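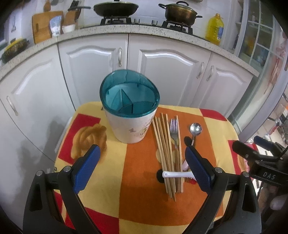

Responding to a Gripper Pad Failure During Tabletop Sessions

Applies to: hand-held gripper tools used in kitchen and dining tasks
Issued by: Noken Field Operations, Equipment Safety

Purpose

This page sets out the steps an operator must follow when a finger pad on a hand-held gripper slips, lifts or separates while an object is being held. It was revised in April after a fault at the Bunden site, in which a pad came away from the left finger during a cutlery sorting task. A fork fell from the tool and struck the operator's foot. The injury was minor. The review found that the operator had felt the pad move twice before it separated and had continued working.

Signs of a failing pad

Stop work if you notice any of the following:

Thin, round objects such as chopsticks or spoon necks turn in the grip when the trigger is held steady.
The fingers close unevenly, or one pad reaches the object before the other.
The blue surface has a raised corner, a split or a smooth, shiny area.
A pivot pin sits higher than the others or moves under light finger pressure.

Step 1. Put the object down

Lower the tool until the object rests on the table, then open the fingers slowly. Do not try to finish the current movement. If the object is a fork, a knife or anything breakable, keep your free hand away from it until it is fully supported.

If you are working with two grippers, open and set down the second one before you inspect the first. At Bunden, the second tool was still closed on an item while the operator looked at the first, and this delayed the response.

Step 2. Stop recording and mark the session

End the recording and enter fault code 26 in the session log. Sessions that contain a pad fault are kept. Do not delete them or record over them, even when the task was nearly complete.

Step 3. Inspect the pads and linkage

Disconnect power before touching the fingers. Press each corner of both pads with your thumb. A sound pad does not shift. Next, check the silver pivot pins on each arm and open and close the linkage by hand. It should travel its full range without catching.

Wipe the pads with a dry cloth. Cooking oil is a known cause of slipping and also weakens the adhesive over time. Do not use kitchen degreaser.

Step 4. Replace the pads

Pads must be replaced as a pair. Fit only the Proltow pads supplied in the site kit.

Peel the old pad from the tip toward the base.
Remove all remaining adhesive with the plastic scraper.
Align the new pad with the base of the finger and press it down toward the tip.
Clamp both fingers closed for 10 minutes.

Pads have a service limit of 3,000 grips. The tool does not display this count. It is shown in the session log under Equipment.

Step 5. Test before returning to work

Pick up a single chopstick near its middle, raise it just clear of the tabletop and hold it level. Repeat with a metal spoon held by the neck. If either object turns or drops, withdraw the tool, attach a red tag and return it to the Khamphan workshop. A tagged tool may not be used for any other task, including practice.

Reporting

Submit the equipment report before the end of the shift. Include the tool number, the object being held, the grip count and a note of any earlier slipping. Any contact between a falling object and a person must be reported by telephone to the site supervisor at once, whether or not there is an injury.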